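Section 4: Checking Your Household's Food Benefits With the Pestero Wage and Benefit Planner

Welcome back! If you have made it through Section 3, your household is set up and the hard typing is behind you. In this section you will tell Pestero about your job, your hours and any food assistance your family gets, so the planner can show you what a raise or an extra shift might do to your monthly benefits. Set aside a quiet stretch at the kitchen table, pour yourself something nice, and take it slowly. You can stop at any point and your answers will be kept.

Before you begin

Have your last two pay stubs handy, along with your most recent benefit letter. If you live in Munport, the letter you want is the one headed "Notice of Monthly Amount." The other one, which looks very much like it, only confirms your appointment.

Entering your wages

1. From the home page, choose My Household, then Work and Pay.

2. Pick the person whose wages you are entering. If two people in your home have jobs, you will go through these steps once for each of them (it goes much faster the second time, we promise).

3. Type in the hourly wage before taxes. A person earning 13 dollars an hour would type 13, with no dollar sign.

4. Type in the usual weekly hours. If your hours jump around from week to week, as they do for so many people in stores and warehouses, choose My Hours Change and enter the hours from each pay stub. Pestero will work out an average for you.

5. Choose Save and Continue.

Note: Tips go on their own line, further down the same page. Please don't fold them into the hourly wage, or the planner will count them again when it gets to step 8.

Entering your food benefits

6. Choose Food Assistance and type in the monthly amount from your letter. If your letter says 150, enter 150, even if you had some left over last month.

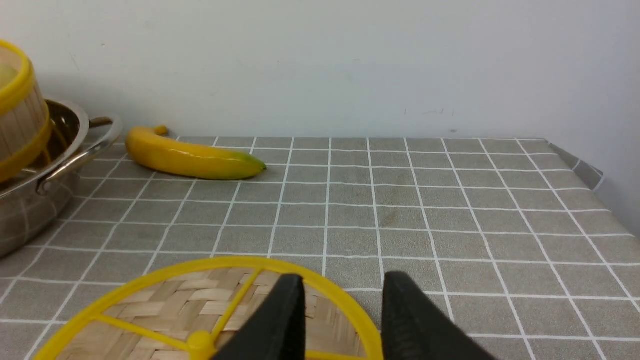 A banana and a stainless steel pot.

7. Answer the questions about meals your children get at school. School meals are kept apart from your monthly amount, so a "yes" here will not lower the figure you entered in step 6.

8. Choose Show My Month. You will see your pay, your tips and your benefits added together, with a line for each.

Trying out a change

9. Choose What If, then Add Hours or Change Wage. Many folks like to start small, say by going from 20 hours a week to a few more, and watch how the total moves.

10. To keep a version you like, give it a name and choose Save This Plan. You may save as many as you please.

Caution: The What If page gives an estimate. It does not report anything to your employer or to the benefits office, and it cannot take the place of a decision from your caseworker. If your real income changes by 400 dollars or any other amount, follow the reporting rules printed on your own letter.

Caution: If you are using a shared computer at a library or at work, choose Sign Out before you walk away. Closing the window will leave your plan open for the next person.

If the total looks wrong

Go back to step 3 and check that you entered an hourly wage and didn't type in a whole paycheck by mistake. That one little slip is behind most of the puzzled messages we get. If everything looks right and the total still seems off, choose Help and then Ask Jareck, our message desk, and include the name of your saved plan. People who signed up through the Adebisi tenants' program should use the Partner Help button instead, at the foot of the same page.

When you are ready, go on to Section 5, Adding Rent and Utilities.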